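Oct 30, 2019
By Jozefína Kratochvíl

About Kamirex, and what we thought of the robots

Kamirex packs and refurbishes tools and supplies for gardens, school plots and small plant labs. We work out of a single building in Esturdale. Things arrive in mixed crates, we sort them, clean them, put them back in boxes and send them out again. If you have bought a reconditioned trowel or a secondhand pair of loppers in this county, there is a decent chance it crossed one of our benches first.

This page used to have a paragraph about our values. I took it out. People kept asking at the counter whether we were "going robotic," so the space is better used for an answer to that.

In March we were invited to an open day at Arruda, who build automation for small warehouses. The invitation said there would be live sorting and packing on two-armed stations, with goods like ours. Stisard, who supply our shelving, had put our name forward. Four of us went in one car. I went mostly to see whether the thing could pick up a glove.

You may think gloves are a small matter. They are the worst item we handle. A glove has no fixed shape, it folds over on itself, the cuff catches, and a left one looks very much like a right one from the wrong side. We shipped 3,000 pairs last year, and every one of those pairs was matched by a person. Every sales brochure I have been sent shows a robot lifting a cardboard cube. We don't sell cubes.

The talk before the demonstration ran long. There was a slide with a hand shaking a metal hand. There was a figure of 600 picks an hour, and when I asked what was being picked, the man at the front said it depended on the customer. I wrote that down. He was pleasant and he knew his machine, and I don't think he was trying to fool anyone, but a number with nothing attached to it is no use to me when I have to plan a shift.

The station itself was more modest than the talk, and I liked it better for that. Two arms on a shared table, storage boxes with blue lids, and goods of the sort we get in a mixed crate.
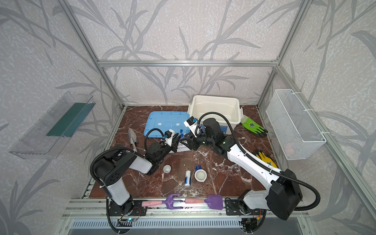

Gloves on the table in every one of these, I was glad to see.
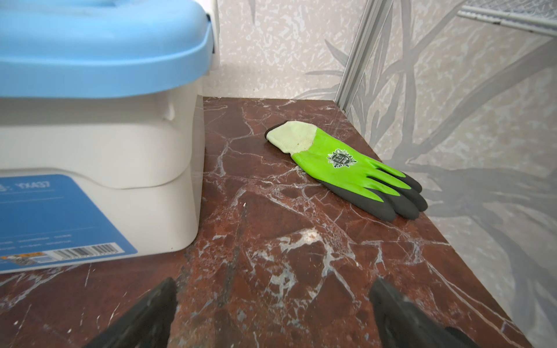
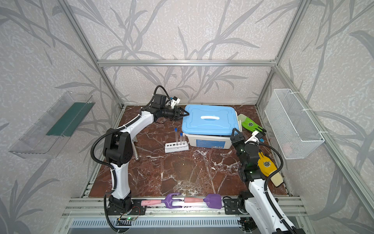 Is it faster than a person at the bench? I had put that question in writing before the visit, and the reply from Arruda came a few days later. It said that on mixed goods it was not, that they did not expect it to be for some time, and that anybody who promised us otherwise at an open day should be asked to run a full crate of our own stock from start to finish. They offered to do that themselves if we would send one over. They also said the lids were harder for them than the gloves, which surprised me, and that soft goods were hard for everyone.

I thought that was a fair letter. It did more for them than the slides did. We sent a crate of 100 mixed items, the dull sort, nothing chosen to be cruel, and we have agreed not to say anything about the result until both sides have looked at it properly. If it is good I will put it on this page. If it is bad I will put that here too.

Meanwhile, the answer to the question at the counter. We have not bought a robot. We have not ordered one. The lease price we were quoted was 355 a week for one station before service, and service was on a separate sheet. For that money I would want it to do the Monday crates alone — sorry, our early crates, we have stopped taking deliveries by the day — and I haven't seen anything yet that makes me believe it would. The benches are staffed by the same people as before and we are taking on two more for the spring.

I am not against the idea. Closing and stacking boxes is hard on the wrists and I would happily hand it over. What I want is to see one crate, packed badly by a school at the end of term with mud on half of it, go in at one end and come out sorted at the other, with nobody reaching in to help. A tidy table is a fair place to begin, and I understand why a company begins there. Our crates don't arrive as a tidy table.

A few practical things, as this is supposed to be the page about us. The counter is open mornings. Schools and community plots can drop off tools without booking, but please phone ahead if it is more than a carload. We take hand tools, gloves that still have a mate, rigid boxes with their lids, test tube racks and clean glassware. We don't take anything with an engine, and we don't take opened chemicals of any kind. Prices are on the shelf tags. If a tool from us fails in its first season, bring it back and we will swap it.

If you run a shop our size and have had one of these stations in for a trial, I would like to hear how it went, especially if you sent it back. Write to me by name at the counter address. I am less interested in videos.

Contact: Kamirex, Esturdale, front counter | © 2019 Kamirex | Back to top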